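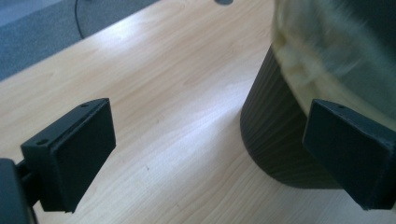 Both finger pads open, bin and liner on the right.

Merkix Help > Robot Learning > Collecting demonstrations

How consistent should my bag-in-bin demos be?

Posted 2019-06-07 by Mwende Lema
Tags: handheld grippers, bimanual, deformables, sanity

I'm collecting demonstrations for a two-handed task that sounded easy on the whiteboard: put a plastic liner in a wastebasket. I do them myself, seated at a table, a handheld gripper in each hand, a camera on each gripper and one at head height. The plan is 150 good episodes for a first training run on our project (Besier, if you've seen me complain about it in the other thread). I have 87 I'd be willing to show another adult.

My trouble is that I've gotten better at it. The early episodes are a person fighting a bag. The later ones are a person who has fought many bags. Somewhere in the middle I changed my whole approach. I used to open the bag over the rim one side at a time, left then right, with a lot of tugging. Now I gather the top with both grippers, pull it up, and work it outward from there. It's faster and it looks less like a nature documentary, but it means the data contains two different ways of doing the same thing, plus a muddy stretch where I was apparently trying both.

Things I've already been told at work:

Throw out the old ones. (Said by someone who didn't collect them.)
Keep everything, variety is good. (Said by the same person, after lunch.)
Label the two methods and train on both.

I also don't know how picky to be about hesitations. There's a point in nearly every episode where both grippers have hold of the bag and I just sort of stay there, thinking. I know what I'm thinking. The model is going to learn that you grab the bag and then reflect on your life for a second.

Both hands are on the bag at the part I mean:

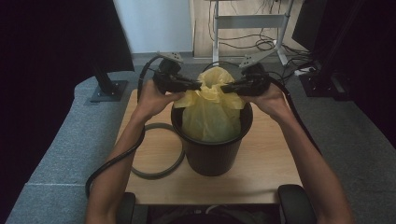 tallow_b commented: Before anyone writes an essay, what is the policy getting as input? If it's only wrist views, your thinking pause is a bigger deal than if it has the head view and some history. A still stretch with no history is where these things go to sleep and never wake up.

Mwende Lema replied: Wrist views plus head view, very short history. So it'll go to sleep with a slightly better view of the bag.

tallow_b commented: Then cut the pauses or stop making them. I'd stop making them. Cutting leaves a jump where your hands have drifted a little, and you'll spend a week finding out that it matters.

3 answers, sorted by votes

hingewright

Pick one method and be boring about it.

I ran a similar collection, lids on food tubs, and made the same mistake with more confidence than you. Two strategies in a small set is bad news because at the moment of choice the model sees pretty much the same picture and has two opposite lessons about what comes next. With a simple policy you get the average, and the average of "left side first" and "both sides up" is a gripper hovering over the bin like a guest who can't remember which fork. Fancier policies can hold on to both modes, but they want more of each than you have.

So if the gather-and-spread method is the one you do now, that's your method. Put the old episodes in a folder with an honest name and leave them alone. They may be useful later for pretraining, or for making new people feel better about their first day.

What you do want to vary is everything that isn't the strategy. Move the bin. Turn the bag. Start your hands from different places, higher and lower, closer and farther. I see a lot of sets where the person's hands begin every episode in the same comfortable spot, and then the robot starts a few inches off and acts as though it has been dropped on the moon.

Do record some approaches that begin far from the bin, with the grippers wide open and low over the table, so the model has to travel before it has anything to hold.

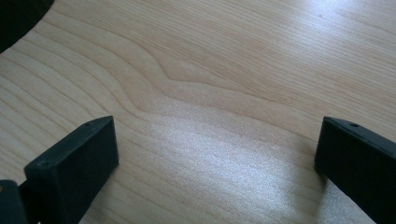
A bare tabletop gives a wrist camera very little to go on, so those approaches are where your head view earns its keep. Check that your wrist and head streams are lined up in time before you collect any more of them. We had ours out of step for a whole afternoon, and the result was a model that closed its fingers with great decision on the place where the lid had been.

Also, wood with a strong light on it will change more than you think between morning and late day. If your room has windows, spread the sessions out. If it has none, congratulations on your consistent lighting and my sympathies otherwise.

Mwende Lema replied: "A folder with an honest name." It's called BAGS_OLD_SORRY.

hingewright replied: Perfect. Back it up.

quiet_servo

just get more data. 150 is nothing. we did thousands for towels

tallow_b commented: With how many people?

quiet_servo replied: 18

tallow_b commented: She has one, and it's her.

fennimore_k

I agree with most of what hingewright says, but I'd add something on the bag itself, having spent a good part of my life on thin plastic for the Nikham bench.

Thin film doesn't hold still. You open your fingers and it keeps moving, slumping, sliding back over the rim, or clinging to the pad out of spite. So an episode can be perfect from the hands' point of view and still end with the liner down inside the bin. You need to decide what counts as done before you record, write it on a card, and judge every episode by the card. Ours says the liner has to be over the rim all the way around and still there when both grippers have left. That last clause cost us a fair number of episodes that had looked like wins.

The order I'd go in, from where you are now:

1. Set the old-method episodes aside. Don't sort through the muddy middle looking for good ones. You'll convince yourself that half of them are fine, and you'll be wrong in a way that's hard to find later.

2. Practice the new method with nothing recording until you can do it without the pause. Your pause is planning, and planning goes away once your hands know the job. Some people hum. I'm told it helps and I've never been able to prove otherwise.

3. Collect in short blocks. Four episodes, then put the grippers down and reset the bin properly. In long blocks you start resetting lazily, the bag goes back half open, and now the model has learned a task that begins with somebody else having done part of it.

4. Record recoveries, on purpose. Let one side of the liner slip back into the bin, then go and get it. Start the recording with the slip already there if you like. These are worth more per minute than another clean run, since a robot on this task will spend much of its day in exactly that situation and should have seen somebody get out of it.

5. Watch the wrist video from both hands, at full speed, before you count the episode. The head view flatters everyone. The wrist view tells you when a pad is blocking the very edge you need to see, or when a finger has been leaning on the bin and shoving it along the table. If the bin only stays put because the other hand happened to be in the way, the robot needs to learn that as part of the job, or you need a heavier bin.

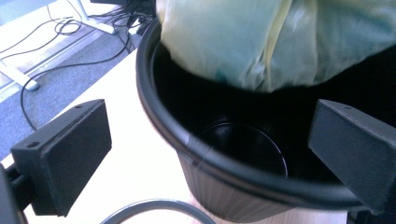 What I wouldn't bother with

Labeling every sub-step by hand. We did it, with six words for "pull," and then used none of it.

Swapping bag colors at this stage. Get one liner working. Later, yes, change it, and expect a bad week. Pale, see-through bags are awkward for the cameras because the folds go nearly white wherever the light hits. I'd still rather learn that on the first bag than be surprised by it on the fifth.

Making your movements slow and "robot-like." Move as you normally would, but skip the flourishes. Very slow demos give you long files full of nearly identical frames, and a robot that looks like it's defusing something. If the picture from the wrist is smeared for a moment while you shake a bag open, fine. If it's smeared for the whole episode, have less coffee.

One place where I part ways with hingewright: I wouldn't spend much on moving the bin all over the table in the first batch. Nudge it, turn it, keep it within easy reach of both hands. You're one person in a chair and your reach is part of the data whether you meant it or not. Go wide in the second batch, when you have something that works well enough to be worth breaking.

hingewright commented: I can live with that. My tubs were smaller and my table was enormous.

Mwende Lema replied: Accepting this one. I did a practice hour this morning with nothing recording, and the pause is mostly gone, replaced by a little wrist flick that I now have to get rid of too. We were also feeding everything through the Qin loader, which silently drops the last second of each file, so "still there when both grippers have left" was never in my data to begin with. Fixing that first. Then bags.

fennimore_k replied: Check the first second as well.

Mwende Lema replied: Oh no.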